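Search this site... Go

Print this page | E-mail this to a friend

Review: the Vandska letter-writing set
by Lilla Virág

My brother Tamás has been in prison for two years, and in this time I have bought many kinds of paper. Most of it was wrong. The facility where he lives does not accept cards with glitter, thick envelopes, stickers, or anything with perfume. So when a woman from our Sunday visiting bus, Aranka Dobos, told me about the Vandska set, I ordered one the same evening.

The set has 12 sheets, the same number of envelopes, and a small booklet with questions you can ask a person inside. The paper is plain white with thin gray lines. It is not beautiful, but all my letters arrived, and before this I had 7 returned to me with a stamp on them.

I did not expect much from the booklet. The first questions are too sweet for my brother ("What color is your hope today?") and he made fun of them for half a page. But later there is one that asks which meal from childhood he would cook first. He answered with four pages about our grandmother's bean soup, and he remembered the kitchen better than I do. I have read that letter many times. 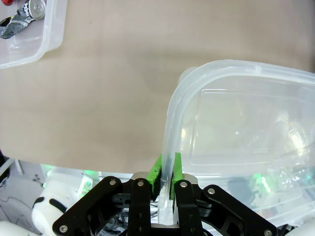
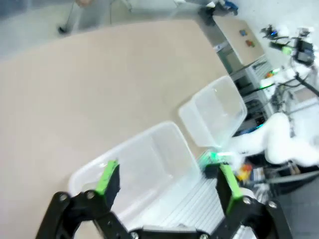 Clear plastic containers on a beige tabletop.

Now the weak points. The glue on the envelopes is poor, and I had to close two of them again with a glue stick. Tape is not allowed where Tamás is, so please check your own rules. The lines are also narrow. My handwriting is big and I use every second line, so one set is finished in a month.

I compared it with the Hanix pad, which costs less and has better glue. The Hanix paper is thin, and the ink shows on the other side. If you write with pencil you will not notice it. There is no booklet, but after two years I think I can find my own questions - most days.

I would buy Vandska again for a person who is new to this and does not know how to begin the first letter. For myself I will keep the booklet and buy the cheaper paper in November, when I must also pay for the bus.

Print this page | E-mail this to a friend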